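Kitchen chores still slow going for robot arms, Rerinik trial finds

04/05/2026 - A robot arm can move a ketchup bottle, a plate or a cup across a table. Getting through a whole kitchen cleanup without a person stepping in is another matter, according to results released by Rerinik, a small automation firm that has been testing household tasks at its Fullau workshop. 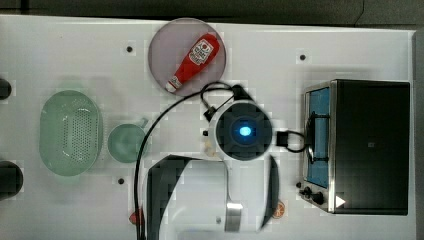 What was tested

The company logged 1,586 attempts at simple chores through the end of March. They included putting a bottle on a plate, setting a cup in a colander and opening and closing the door of a toaster oven. The arm finished 675 of them with no help.

Putting one object on top of another went best. The oven door caused the most trouble. In many attempts the gripper caught the handle but pulled at the wrong angle, and the arm stopped itself before the door was fully open.

"People see a ten-second clip and think the dishes are taken care of," said Benjie Dalisay, who ran the tests. "We had whole mornings where it could not get hold of a handle it had opened the day before."

Speed is the other problem. A chore that takes a person a few seconds took the arm almost 2 minutes on average, counting the time it spent looking again after a missed grasp.

Shop floors may come first

Rerinik says its first customers are likely to be businesses. Macaraeg, a catering supplier, plans to try the arm at one packing station, where the same trays and cups come through in the same place all day. Staff there will load the station by hand and clear any jams.

Dalisay said that kind of work suits the current system better than a home kitchen, where things get moved around and the light changes.

The firm has not set a price or a date for a home version. Its next round of tests, under the project name Trurkulness, will cover five chores done back to back - clearing a plate, rinsing a cup, emptying a colander, wiping the table and shutting the oven. An attempt will count only if the arm completes all of them in order.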